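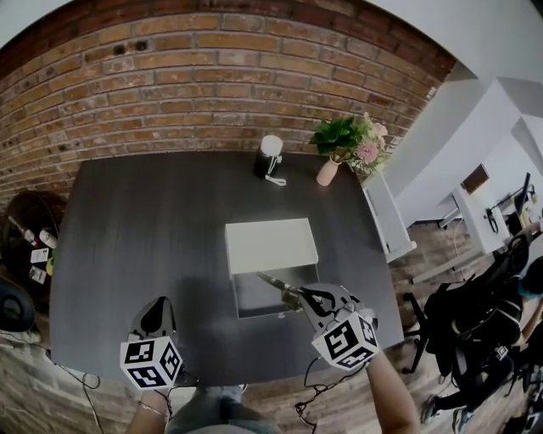
Week 3: How a Neighborhood Gets a Personality

Reading for today: Garrido, "Selling the Corner," first half. Bring it on paper. Yes, paper.

Every guidebook claims its district is vibrant. We are going to ask who decided. Our case is Maeng, the old market quarter of Vamham, which had 60 tea rooms at its peak and now has a great many plaques saying where they stood.

Terms to know
Anchor institution: the college, cathedral or stadium everybody gives directions from.
Bohemian phase: the years when rent was low. Usually noticed afterward, by people paying the higher rent.
Heritage trail: a walk between gift shops.

For discussion
Bae says students made Maeng. Ko says landlords did, and has the leases — 80 of them, all in the appendix. Pick a side and defend it for 3 minutes.

Next week: the tram line, and why it misses the station. Response papers go to Do-yoon Lim by noon on the day of class. Noon is the one before lunch.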